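Malik Coachworks Open Day: Old Pony Cars and a Look at the Paint Shop

October | By Florin Olteanu

Filed under: Events, Shop Visits, Muscle Cars

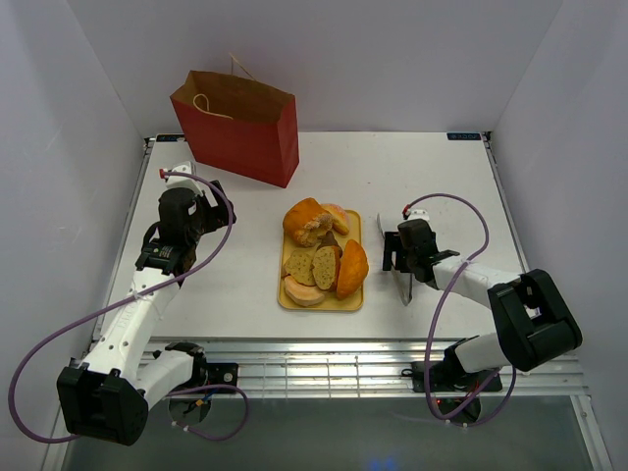 Malik has been restoring and modifying American coupes outside Skudstead for 30 years, and once a year it opens the doors to anyone who wants to look. I got there at 9 a.m. and the lot was already filling up. The first car inside was a '71 fastback in primer, up on stands with the front clip off, and the crew had left the shock tower repairs bare so people could see the welds. I spent longer there than I had planned. After that I went back to the fastback with a list of questions about the floor pans.

The main building has four bays. Two were set up for bodywork, one for engines and one for final assembly. The engine bay had a small-block on the stand with its heads off. The builder told us he sees more cracked exhaust manifolds than anything else, usually on cars that have sat for years and then been driven hard.

The paint shop is in a separate building and tours went through in small groups. The booth was shut down for the day, which meant we could walk in and look at the filters. A full color change takes the shop about 40 hours of prep before any paint goes on. They quoted no prices and I didn't push.

Brunano had a table of brake kits near the exit, and Nusent was showing a coilover setup for early cars. I liked the Brunano parking brake bracket, which looks easier to fit than the one I have.

Parking was tight. Use the gravel lot behind the building if you go next year, and bring ear plugs for the dyno runs after lunch.

Get new shop visits and event reports by email. Enter your address to subscribe. You can unsubscribe at any time.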